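Skutarus Play Table Project
Progress report to the Olley Fund
June 8, 2020

Hi all! I promised you a report once the white parts were sorted out, and they mostly are, so grab a coffee. The short version is that we're on budget and a bit behind on the labels.

When I wrote in February we had just moved the big bricks and the shape pieces over to the Maihi mold shop, and I was nervous about it. The first delivery was 763 pieces. I went through every one of them at my kitchen table (two evenings, one very sore neck) and set 258 aside, mostly for rough edges that would bother small fingers. Maihi took them back without a fuss and the replacements are much nicer.

The triangle is my favorite. We kept the stepped border inside the outer edge, so kids have a ledge to trace with a fingertip, and we left the finish matte.
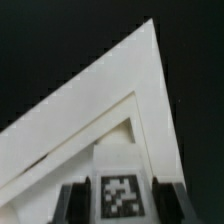

Will the triangles still be ready for the fall sets?
They will. The replacements are already in, and the only thing left on them is packing.

Now for the bricks, which ate up most of my spring! The Falby preschool asked for something large enough for a child to grab with both hands, and the old ones were so heavy that they got dropped a lot. The new brick is hollow underneath, with round tubes inside it like the ones on any toy building brick. I love how plain it looks. My one remaining complaint is the fit, because a few of them pinch tight when they're pushed all the way down, and I've asked Maihi to ease that a little in the next run.
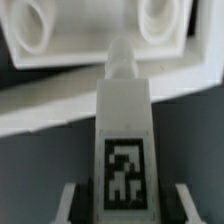 Trays and small parts

The trays were the cheap part of the plan and I'm happy to say they stayed cheap. They're white and shallow with raised walls, so things don't roll off onto the rug, and the floor is flat, which makes them easy to wipe down between groups. The short round pieces with the open tops stand up in them nicely. I'd still like a lid, but that's a question for next year's money (hint, hint).

We spent $456 on this part, shipping included. Falby has asked to keep its trial trays over the summer and I said sure. 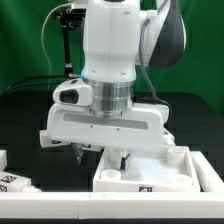 White tray with short round pieces standing in it, Skutarus set.

Still on my list: the labels, the parent sheet, and a second quote for boxes. I'll send the receipts separately once I've scanned them all.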